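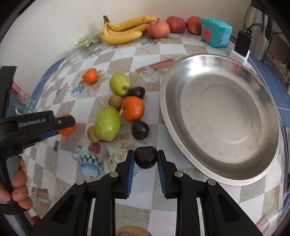 4. Good practice for handling soft produce in household demonstrations

August
Flodus Working Papers, Crabtree group

4.1 Why written rules help

We began this project with a single page of advice for our operators and ended it with a short rulebook, and we are delighted with how much the rulebook changed the data. The Urkico collection holds 2,000 two-handed demonstrations of sorting and moving fruit, all recorded with hand-held grippers on ordinary tables. The first 700 were made under the single page. The rest were made under the rules below, which we offer to other groups in the hope that they will copy them, argue with them and send us better ones!

4.2 Contact rules

Fruit is a wonderful test object. It is cheap, every piece is a little different, and it keeps a record of rough treatment. Figure 4 shows a plum between two ribbed blue rubber pads while the other gripper holds a tangerine, and it is a good case for talking about contact.

Figure 4. Two hand-held grippers in use at a fruit-covered table, with a steel basin at the right.

Rule C1. The pads, and no other part of the jaw, touch the fruit. A grasp in which a hard edge takes the load is marked as a fault even when the fruit reaches its target.

Rule C2. Close until the fruit stops turning in the jaws, then stop closing. Operators tend to squeeze harder as a session goes on, so we ask for a break after every 10 demonstrations.

Rule C3. Small, smooth fruit is gripped across its widest part. Our early plums were often taken too high and shot out sideways (one went under a radiator and was found a good deal later).

Rule C4. Both grippers may hold fruit at once, but only one may be over the container at a time. This rule was unpopular for a week, then everyone liked it – the labels became much easier to write.

4.3 Table rules

We do not ask for a bare table. A patterned cloth, a bunch of bananas by the wall or a kettle in the corner makes the recording closer to the kitchens where these skills will be used, and we encourage it. What we do ask is that the background stay put during a session. Cables should be kept to the back of the table, clear of both arms' paths. The container must be wide enough that a gripper can open inside it without touching the rim. A shiny steel basin is allowed and even welcome, as reflections are part of kitchen life.

Fruit that splits is removed and logged. Fruit that is only marked may stay in use until the end of the session.

4.4 Checking against the rules

A reviewer at our Proronmont site watched 1,000 recordings at normal speed and noted each breach by rule number. C2 gave the most trouble, and it remains the hardest to judge by eye. Readers who have a simple way of scoring grip effort from video are warmly invited to write to us. Rule C4 was the easiest to check, and a first-time reviewer can learn it in one sitting.

Related items
Flodus Working Papers: Cloth and towel handling, a draft rulebook
Urkico collection: Notes for new operators
Labeling two-handed tasks: lessons from Proronmont
Care and cleaning of rubber gripper pads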